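Snack Box Project: how we packed ours

So my part of the project was the packing, and Lena Borkowska did the survey (81 answers, way more than I hoped!). We wanted to know which snacks people in Prurau would like to find in a gift box. I put the plaid cloth on the table, set out the mint-green box and piled the snacks in front of it — cakes, fries-type sticks, an ice pop.
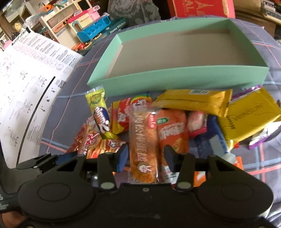
Last changed: June 2026

The long bread package was my big worry, so I planned a spot for it before anything else. Small puffy packets are easier, but they take up a silly amount of room for what they weigh. Our limit was 100 grams of padding per box. 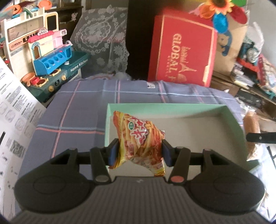

I also tried three layouts on paper, and Barbara Sikora liked the one with the red packets along one side. We're using that one for the Vonorden fair.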